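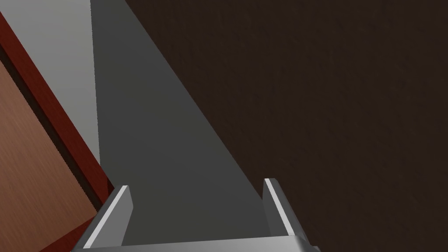 The long gray slab and the open fingers.

NOTICE TO THE TENANTS OF NOVWOOD

The Office of Weights at Novwood regrets to inform all tenants that the river has been found short. At the June measuring it came to 14 miles between the Grenier bridge and the Zabala locks. The deed of sale states 15.

Tenants are asked to search their property. The missing mile may be folded. It should not be stepped in, fished, or given to livestock. Any household that finds it in a cellar or attic must keep the door shut and hang a white cloth from the nearest window. An officer will call before dark.

The Office has received 3 letters claiming that the river was always short. These have been placed on file. The Office has also received a jar of water from the Gornov estate, with a note stating that this was all that could be spared. The jar has been measured and entered in the ledger under Partial Returns.

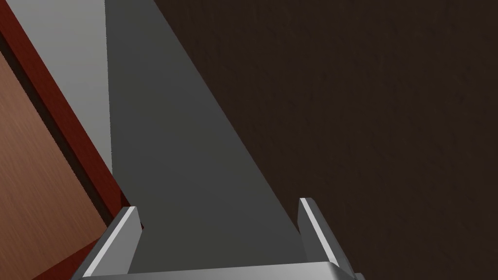 Two fingers, set wide apart.

Until the mile is recovered, the ferry will charge the full fare and arrive early. Passengers who reach the far bank before they have finished a conversation may remain seated until it is done. Swans are exempt.

A reward of 50 crowns will be paid at the side entrance on Friday. The finder will be asked to sign for the fish.

The Office wishes to state that the hills were measured in the same week and were correct. The valley was one step too wide, and a tenant on the east side has admitted to leaning on it. No charge will be brought. He has agreed to stand up straight through the winter, and his neighbors have been asked to bring him soup.

By order of the Office of Weights, Novwood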